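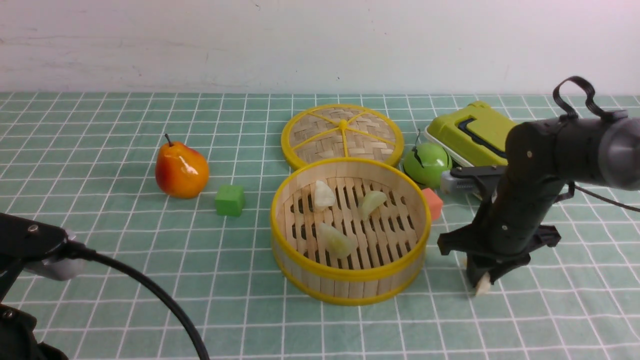 Svenja Grabner wrote to me in September that comparing two-finger grippers on soft food is a waste of bench time, that the result is decided by the pad material, and that I would do better to buy good pads and stop publishing tables. I agree with her on the pads. I still think the tables are worth the trouble, and the dumpling task is the best argument I have.

A small translucent dumpling piece is a bad object for a parallel gripper. It deforms before the motor current rises enough to notice, it sticks to one finger on release, and against a bamboo steamer floor it gives the head camera very little contrast. The slats make it worse, with dark gaps that the depth estimate reads as edges. A cube on the same table is solved by almost any controller. I keep cubes out there anyway, next to the fruit, as rigid objects to go back to when a calibration is in doubt.

We ran the Trolura and Clelura finger sets on the same arm, with the same pads glued to both, 524 attempts each. If Grabner were right, the two should have matched. They did not. The Clelura fingers dropped or crushed 20 pieces, the Trolura fingers 100. The difference is in the linkage — the Trolura set has enough backlash that the last part of the closing stroke is a guess, and pads cannot correct a guess.

Benedikt Aebischer objects that a force-controlled wrist would hide this. It might. It would also cost more than both finger sets, and most labs asking me for advice have a position controller and a cable looped over the arm.

My complaint is with vendors who quote payload and repeatability, measured on steel, and leave it there. Neither figure predicts anything about a wet starch surface. I would like to see one soft-object number on every data sheet, with the object, the closing speed and the pad named. Górecki has proposed a test along these lines, and the draft needs work on humidity, but the release step is scored separately from the grasp, as it should be.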